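Jarmila Rusnák
December 4, 2021

1/ I promised to write about the Huvero hand gripper kit after one month of use. I had it on the table at home for most of November, so now is the time. It will be a long thread, sorry.

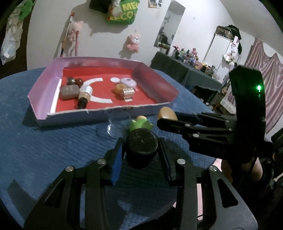 2/ First, what you get for the money. I took the set with two grippers, one for each hand. You hold them and do small household tasks, and the recordings go to train a robot arm later. The seller is Wateck, and they also offer a rental, which I did not try.

3/ Price: I paid 1,442 for the pair, with shipping and without tax. The rental would be cheaper if you need it only for a few weeks. I asked Wateck if the rent can be counted toward buying. Their answer was yes, but only in the first month.

4/ Assembly was easier than I feared. The paper manual has 17 steps and two of them are in the wrong order (you must connect the cable before you close the housing). I lost one evening on this. Please, Wateck, correct it.

5/ The blue padded strips on the fingers are the best part for me. With the old gripper from Uzor I was always dropping stones and anything round. With this one I still drop them, but much less. Soap is difficult with both.

6/ What I do in a session: put things into a shallow tray, take them out, change their places, repeat. I use a cloth on the table because on the bare wood everything was running away from me. A cloth with some texture is better than a smooth one.

7/ Up to today I have 353 recordings saved. I lost 4 when the battery went down in the middle. There is a warning sound before this happens, but it is very quiet and I like to work with the radio on.

8/ Weight. In the first week my right wrist was hurting after half an hour. Then I learned to rest the elbow on the table. If you have small hands like me, ask for the short handle. It is not on the website, you have to write to them.

9/ The software is the weak side. It is called Henton and it must be bought separately after the trial ends. It matches the recordings from the left and the right hand. When it works, it works well. When it does not, the message only says "sync error" and you can guess what is wrong.

10/ Support was polite and answered in two days. Tsehay Zeleke from their team sent me a small file which repaired the sync problem on my laptop. She wrote that it will be in the next update, planned for April. I would prefer it sooner, of course.

11/ Things I would like to see in the next version: a louder battery warning, a case for carrying, spare finger strips in the box. At the moment the strips are sold only in packs of ten and I do not need ten.

12/ Would I buy it again? Yes, but I would rent first. For people who want to record only with one hand, I think the single gripper is enough, and you also avoid the whole sync story.

13/ Somebody asked me in a message if it can pick up a coin from a flat table. Mine cannot, or I do not have the skill. Paper pieces I manage if one side is folded up a little.

14/ If you have the same kit and found a good setting for the grip force, please write it below. I am still on the factory one.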